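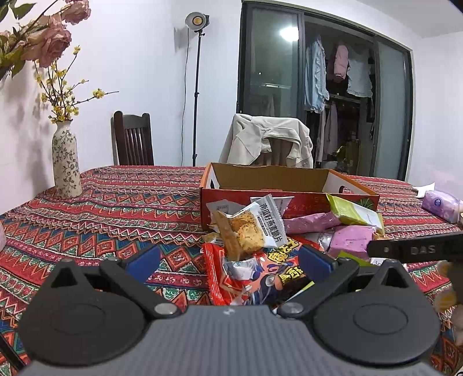

Do Snack Packages Really Shrink? Term Report, Part 2
9/26/26

Our question was whether snack makers cut the weight of their packs while keeping the price the same. Everybody in the class was sure they do. I was less sure, and after a summer of checking I still am.

What we did

Osamu Chiba and I started in June at two grocery stores in Grekalton. We compared the printed weight on 8 products with the weights in old store flyers. The flyers came from the Sumarero library, which keeps them in binders. Two are missing pages, so part of our "before" data is thin.

What we found

Three products had gotten smaller. The Flirberg crackers went from 225 grams to 200, with no change in price. Four stayed the same. One, the Iwasaki rice mix, got bigger, and I have yet to hear anyone complain about that.
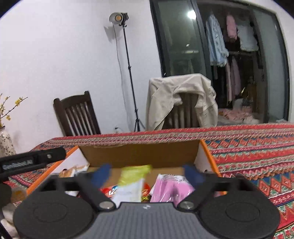
Osamu thinks three out of eight proves the point. I don't. We picked products people had already grumbled about, so of course some of them turned up smaller. A fair test would draw from the whole aisle - the store manager put that at around 1290 items - and we had time for almost none of it.

We also asked shoppers to guess the old weights. Most guessed too high, which makes me doubt any survey that relies on memory, including the one our textbook quotes on page 509.

Next term we want to pick products by lottery and weigh the contents ourselves. The school scale needs a new battery first.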